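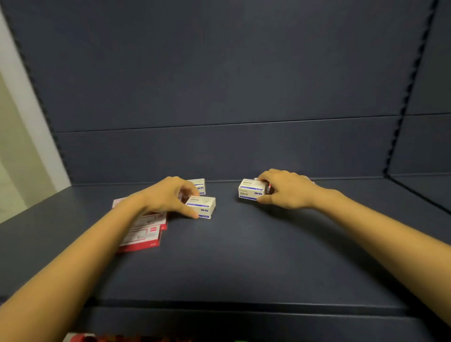
Shelf 17, start of count. White cartons at the back, red and white cartons to the left.

The instruction sheet for Shelf 17 was one page long. It stated that the shelf was to be cleared, counted and refaced, and that the count was to be entered before the lights went to half. The clerk had worked the stationery aisle at Samwood since February and had refaced every other shelf in it. Shelf 17 had always been assigned to the day shift.

Stock on the shelf was of two types. The red and white boxes were listed as Trenau, 441 in the system, most of them in the rear store. The white boxes with the blue trim were paper clips. They had no line in the system. The clerk searched by description, by supplier and by shelf, and the scanner returned the same entry each time: Bauerfeind, item 2074, discontinued.

The procedure for discontinued stock was to remove it. The clerk removed it, placed it in a gray tote, sealed the tote and signed the seal. The tote went to the cage by the loading door. The walk took four minutes in each direction.

On return the white boxes were on the shelf.

The clerk checked the shelf number. The clerk went back to the cage and checked the seal, which was intact. The tote was heavier than an empty tote. There was no procedure for opening a sealed tote without a supervisor, and the supervisor's desk was dark.

The clerk then did the only part of the job still open, which was the refacing. 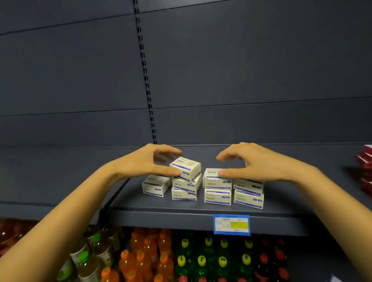
Paper clips (回形针), eight boxes, during refacing.

Fronts were to face the aisle. Stacks were to be square, with equal gaps. One stack of three would not sit true. The top box was corrected, and the clerk looked away to read the sheet, and the top box needed correcting again. This was repeated until the clerk stopped reading the sheet.

A second line had appeared on the scanner by then. It gave the location as Neltero, a branch the clerk had never heard of, and the quantity as 2934. While the clerk watched, the quantity went to 2933.

The lights went to half. The clerk pressed both hands down on the boxes and kept them there. Under the left palm, through the card, something small and metal shifted and lay still.

The count was entered as eight. The system accepted it and asked for the name of the person being replaced.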